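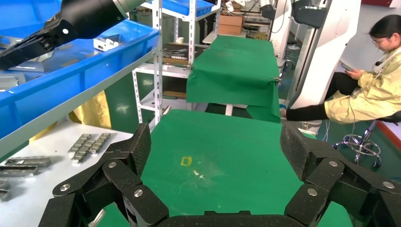 프릴우드(Prilwood)는 금속 부품을 깎고, 다듬고, 골라 담아 보내는 회사입니다. 브래킷, 블록, 긴 바, 납작한 바처럼 완제품 안에 들어가고 나면 눈에 잘 안 띄는 것들을 만들어요. 그래도 저희는 이런 부품 이야기를 시작하면 점심시간이 다 가도록 멈추지 못합니다. 모서리를 얼마나 죽일지, 어느 면을 기준면으로 잡을지, 상자에 어떤 방향으로 넣을지 같은 이야기요. 그리고 요즘 그 이야기에는 거의 매번 로봇이 끼어듭니다. 흰 작업대에 비스듬히 한 줄로 놓인 은색 금속 블록이나 파란 통에 담긴 회색 부품 같은 것이 저희의 일감이고, 검은 그리퍼 두 개가 그 곁에 있는 풍경이 저희에게는 이제 출근길만큼 익숙합니다. 회사 소개 페이지라고 하면 보통 연혁과 숫자부터 나오지만, 저희는 사람과 로봇이 한 공간에서 일하면서 무엇이 달라졌는지를 가장 길게 쓰고 싶었습니다. 읽다 보면 조금 길 수도 있어요!

프릴우드는 어떻게 시작했나

대표 비루테 카이리스(Birutė Kairys)는 원래 남의 공장에서 검사 일을 했습니다. 부품을 하나씩 집어 들고, 빛에 비춰 보고, 게이지에 대 보고, 내려놓는 일이었죠. 본인 말로는 그 일이 좋았다고 합니다. 다만 손목이 좋아하지 않았다고요. 퇴근하고 나면 병뚜껑을 못 여는 날이 있었고, 그런 날이 늘자 직접 작업대를 짜기 시작했습니다. 높이가 맞는 작업대, 팔을 멀리 뻗지 않아도 되는 선반, 부품이 손 가까이 오는 경사대. 프릴우드의 첫 제품은 사실상 그 작업대였던 셈이고, 그 위에서 부품을 다듬어 팔기 시작한 것이 회사의 출발이 되었습니다.

지금은 직원이 30명입니다. 처음 함께한 분들 가운데 아직 다니는 분이 많고, 가공 쪽에서 들어와 지금은 로봇에게 동작을 가르치는 분도 있습니다. 학교에서 로봇을 배우고 온 분도 있는데, 이분들이 입사하고 제일 먼저 하는 일은 줄질이에요. 금속을 손으로 만져 보지 않은 사람은 그리퍼가 왜 미끄러지는지 잘 모르더라고요. 반대로 줄질의 달인들은 처음에 좌표계라는 말만 들어도 자리를 피했습니다. 지금은 두 쪽이 서로의 말을 꽤 섞어 씁니다. 회의록에 "그 면은 까칠하니까 접근 속도 좀 죽여 주세요" 같은 문장이 남아 있는 걸 보면 저희끼리도 웃음이 나요.

부셀 이야기

저희 작업장에서 돌아가는 로봇 작업 구역의 이름은 부셀(Busel)입니다. 도입 초기에 이름 공모를 했는데 후보 중에 발음이 제일 편해서 뽑혔습니다. 별다른 뜻은 없고요. 이름을 붙인 뒤로 말하기가 훨씬 편해졌어요. "2번 구역 좌측 로봇이 정지했습니다"보다 "부셀 섰어요"가 훨씬 빨리 전달되니까요.

부셀이 맡은 일은 집어서 옮기고 놓는 일입니다. 말로 하면 간단하지만 안으로 들어가면 끝이 없습니다. 같은 블록이라도 눕혀 놓은 것과 세워 놓은 것은 잡는 법이 다르고, 긴 바는 가운데를 잡아도 끝이 처지거나 옆 부품을 건드립니다. 작은 브래킷은 서로 엉킵니다. 사람은 통을 한 번 툭 흔들어서 풀어 버리는데, 로봇에게 그 '툭'을 가르치는 데 얼마나 많은 오후를 썼는지 모릅니다. 손목 힘으로 치는 그 느낌을 표현할 단어가 없어서 결국 가공반 선배들이 직접 팔을 잡고 흔들어 보였습니다.

한 달에 부셀을 거쳐 가는 부품은 3000개입니다. 큰 공장에 계신 분들이 보시면 소박한 양이지요. 저희는 이 정도가 좋습니다. 어떤 부품이 왜 떨어졌는지 아직 한 건씩 들여다볼 수 있는 규모이고, 들여다본 내용을 다음 날 아침에 바로 고칠 수 있으니까요.

사람 쪽에서 달라진 것들

자동화를 한다고 처음 알렸을 때 작업장 분위기가 마냥 밝지는 않았습니다. 당연한 일이에요. "그럼 내 자리는요?"라는 질문이 그 자리에서 나왔고, 대표는 그날 대답을 다 하지 못했습니다. 대신 각자의 일을 종이에 적어 보자고 했습니다. 하루 동안 하는 동작을 전부 적고, 그 옆에 계속 하고 싶은지, 넘기고 싶은지를 표시하는 종이였어요. 그 종이들은 지금도 휴게실 서랍에 있습니다. 커피 자국이 꽤 많습니다.

넘기고 싶다는 표시가 가장 많이 몰린 칸은 통에서 부품을 꺼내 줄 맞춰 놓는 일이었습니다. 허리를 숙였다 펴고, 팔을 뻗고, 다시 숙이는 일이죠. 그다음은 무거운 바를 옮기는 일, 같은 포장을 반복하는 일 순이었고요. 반대로 계속 하고 싶다는 표시는 마감면을 보는 일, 까다로운 주문의 순서를 짜는 일, 새로 온 사람을 가르치는 일에 몰렸습니다. 저희의 자동화 계획서는 그 종이를 옮겨 적은 것에 가깝습니다. 컨설팅 보고서처럼 근사하지는 않지만, 쓴 사람들이 매일 작업장에 있으니 틀린 부분을 바로 따질 수 있어서 좋아요.

하루의 모양도 달라졌습니다. 예전에는 출근해서 퇴근할 때까지 같은 자리에 서 있는 분이 많았습니다. 지금은 오전에 검사를 하고, 오후에 부셀의 동작을 손보고, 그 사이사이 의자에 앉아 쉽니다. 처음에는 앉는 걸 다들 어색해했어요. 기계가 돌아가는데 사람이 앉아 있으면 혼날 것 같다고요. 그래서 작업장 곳곳에 의자를 놓고 팀장들부터 앉게 했습니다. 지금은 앉아 있다고 눈치 보는 사람이 없고, 오히려 의자가 모자란다는 건의가 올라옵니다.

아쉬운 점도 솔직하게 적어 둘게요. 부품을 손으로 줄 세우던 시절에는 옆 사람과 수다를 많이 떨었습니다. 손은 바쁘고 입은 한가했으니까요. 로봇 동작을 가르칠 때는 집중을 해야 해서 대화가 줄었습니다. 이걸 제일 먼저 알아차린 건 포장반이었고, 그 뒤로 오후 3시에 다 같이 작업을 멈추고 차를 마십니다. 회의라고 부르지 않기로 했고, 업무 이야기를 꺼내면 설거지 당번이 됩니다. 대표가 가장 자주 걸립니다.

로봇을 가르치는 사람들

부셀을 가르치는 팀은 다섯 명입니다. 직함은 '동작 담당'인데, 가공반 출신도 있고 검사반 출신도 있고 포장반에서 온 분도 있습니다. 이 팀에 들어가는 데 코딩 시험은 없습니다. 부품을 손에 쥐여 드리고, 눈을 감은 채 어느 쪽이 무거운지, 어디를 잡으면 안 미끄러질지 설명해 달라고 합니다. 설명이 길고 복잡할수록 점수가 높아요. 한 분은 작은 브래킷 하나를 두고 점심 전부터 점심 후까지 설명하셨고, 당연히 뽑혔습니다.

동작 담당의 하루는 대체로 이렇게 흘러갑니다. 아침에 전날 기록을 보고 놓친 부품이 있는지 확인합니다. 놓쳤다면 그 부품을 작업대에 올려 똑같은 상황을 만들어 봅니다. 똑같이 만드는 게 생각보다 어려워서, 놓인 각도 하나 때문에 한참을 이리저리 돌려 보기도 합니다. 원인이 보이면 접근 방향이나 쥐는 힘을 바꾸고, 다시 해 보고, 또 바꾸고요. 그러다 잘 잡히는 순간이 오면 작업장 반대편까지 환호가 들립니다. 남들이 보면 블록 하나 들었다 놓은 것뿐인데 저희에게는 그게 그렇게 신나는 일이에요.

일하면서 생긴 규칙도 있습니다. 로봇을 멈추는 건 누구나, 언제든, 이유를 대지 않고 할 수 있습니다. 입사 첫날인 사람도 마찬가지입니다. 멈춘 뒤에 "왜 멈췄어요?"라고 따지는 말투로 묻지 않습니다. 다시 켜는 건 동작 담당이 하고, 켜기 전에 큰 소리로 알립니다. 새 동작은 가장 느린 속도로 먼저 돌려 봅니다. 급한 주문이 밀려 있어도 이 순서는 그대로 갑니다. 납품이 하루 늦어진 적도 있는데, 그때 거래처에 사정을 말씀드렸더니 도리어 작업 규칙을 보내 달라고 하셔서 저희가 깜짝 놀랐습니다.

드랄라리, 그리고 게시판의 퇴장

작업 순서는 드랄라리(Dralari)라는 자체 프로그램으로 관리합니다. 주문이 들어오면 어떤 부품을 어느 작업대에서 언제 다룰지 정리해 주는 프로그램이에요. 전에는 커다란 게시판에 색종이를 붙여서 했습니다. 예쁘긴 했는데 문을 세게 열면 색종이가 떨어졌고, 떨어진 종이를 누가 엉뚱한 자리에 다시 붙이면 그날 오후가 통째로 꼬였습니다.

드랄라리를 만들 때 가장 오래 이야기한 건 사람의 속도를 기록하느냐 마느냐였습니다. 기록하지 않기로 했습니다. 부품이 어디에 있는지, 기계가 비었는지, 다음 작업이 무엇인지는 보이지만 누가 몇 분 걸렸는지는 남지 않습니다. 로봇 쪽 기록은 전부 남기고 전 직원이 볼 수 있게 열어 두었어요. 그래서 부셀이 하루 종일 헤맨 날은 온 회사가 다 압니다. 다음 날 아침 부셀에게 힘내라는 쪽지가 붙어 있기도 하고요.

순서를 바꿀 권한은 작업대 앞에 있는 사람에게 있습니다. 프로그램이 A를 먼저 하라고 해도 앞에 선 사람이 B가 낫겠다고 판단하면 바꿉니다. 바꾼 이유를 한 줄 적어 두면 나중에 드랄라리를 고칠 때 큰 도움이 됩니다. "소리가 이상해서", "기름 냄새가 나서", "그냥 느낌이 안 좋아서" 같은 메모가 꽤 쌓였는데, 마지막 유형이 맞을 때가 많아서 저희도 신기해하고 있습니다.

라피냐 작업장에서

프릴우드의 작업장은 라피냐(Lapiņa)에 있습니다. 예전부터 작은 공방이 모여 있던 동네라 목공소도 있고 간판 만드는 집도 있어요. 저희가 이사 온 지 7년이 되었고, 점심을 먹으러 나가면 아는 얼굴이 꽤 많습니다. 동네 분들이 고장 난 경첩이나 선반 받침을 들고 오실 때도 있습니다. 대부분은 그 자리에서 고쳐 드리고, 시간이 걸릴 것 같으면 이름을 적어 놓고 가시라고 합니다.

해마다 3월이면 작업장 문을 열고 이웃과 직원 가족을 초대합니다. 아이들은 부셀 앞을 떠나지 않아요. 가장 인기 있는 순서는 '그리퍼처럼 집기'인데, 손가락 두 개만 써서 금속 블록을 옮기는 놀이입니다. 해 보면 어른들이 먼저 열을 올립니다. 엄지와 검지만으로 긴 바를 수평으로 드는 건 정말 어렵거든요. 한번 해 보시면 로봇이 부품을 떨어뜨려도 한결 너그러워지십니다.

작업장에는 배우러 오는 분들도 계십니다. 비슷한 규모의 공장에서 자동화를 고민하는 분들인데, 저희는 잘된 것과 잘 안된 것을 다 보여 드립니다. 한번은 포장 테이프를 붙이는 일까지 로봇에게 맡기려다 접었는데, 테이프가 그리퍼에 돌돌 감겨서 가위로 구출한 이야기를 해 드리면 다들 노트에 적어 가십니다. 지금도 그 일은 사람이 합니다. 포장반에서 제일 손이 빠른 분이 그 소식을 듣고 어깨를 으쓱하시던 모습이 생생해요.

저희가 만드는 것과 만들지 않는 것

주로 만드는 것은 소량의 금속 부품입니다. 시제품용 블록, 장비에 들어가는 브래킷, 길이를 맞춘 바 종류가 많고, 도면이 아직 손그림 단계인 주문도 받습니다. 손그림을 들고 오시는 분들과 이야기하는 시간이 저희는 참 즐겁습니다. 다만 아주 많은 양을 아주 짧은 기간에 만드는 일은 맡지 않습니다. 해 본 적이 있는데, 사람도 로봇도 배운 걸 정리할 틈이 없었고 작업장이 어수선해졌습니다. 그런 주문은 더 잘하는 공장을 소개해 드리고 있어요.

로봇 작업 구역을 통째로 팔지도 않습니다. 문의를 종종 받지만, 부셀은 저희 부품과 저희 작업대와 저희 사람들 손버릇에 맞춰진 것이라 다른 곳에 그대로 옮기면 제대로 일을 못 할 겁니다. 대신 처음에 적었던 그 종이, 동작을 적고 넘길지 말지를 표시하는 양식은 누구에게나 드립니다. 메일로 요청하시면 빈 양식을 보내 드려요. 쓰시는 법을 물으시면 답장이 조금 길어질 수 있습니다(담당자가 이 주제를 아주 좋아합니다).

앞으로 하고 싶은 일

지금 가장 매달려 있는 것은 섞인 통입니다. 크기와 모양이 다른 부품이 한 통에 담겨 있을 때 부셀은 아직 자주 망설입니다. 사람은 손을 넣자마자 아는데 말이죠. 동작 담당들이 부품을 이렇게도 섞어 보고 저렇게도 섞어 보면서 하나씩 가르치고 있습니다. 진도는 느린 편이고, 저희는 느린 진도를 꽤 즐기는 중이에요.

또 하나는 나이 든 작업자의 자리입니다. 눈은 예전만 못해도 손끝 감각은 누구도 못 따라가는 선배들이 계시고, 이분들이 무거운 걸 들지 않고도 오래 일하실 수 있게 작업대와 로봇의 배치를 다시 그려 보고 있습니다. 도면은 벽에 붙어 있고, 지나가는 사람마다 연필로 뭔가를 고쳐 놓습니다. 며칠 전에는 누가 창가에 화분 자리를 그려 넣었는데 아무래도 그대로 확정될 것 같습니다.

함께 일하고 싶으시다면

채용은 자리가 생길 때마다 이 페이지 아래에 올립니다. 로봇 경험은 없어도 됩니다. 금속 경험도 없어도 됩니다. 물건을 집었을 때 "어, 이건 왜 이쪽이 더 무겁지?" 하고 한 번 더 들어 보는 분이면 저희와 금방 친해지실 거예요. 면접은 작업장에서 합니다. 앞이 막힌 신발을 신고 와 주시고, 긴 머리는 묶어 주세요. 면접이 끝나면 원하시는 분께는 부셀의 쉬운 동작 하나를 직접 고쳐 보실 기회를 드립니다.

작업장이 궁금하신 분도 환영합니다. 방문 전에 메일로 오실 시간과 인원을 알려 주시고, 도착하시면 사무실 문 옆의 종을 울려 주세요. 기계 소리가 커서 못 들을 때가 있으니 대답이 없으면 한 번 더 울려 주시면 됩니다. 오후 3시에 맞춰 오시면 차도 한잔 드릴 수 있어요. 업무 이야기는 찻잔을 내려놓은 뒤에 꺼내 주시고요!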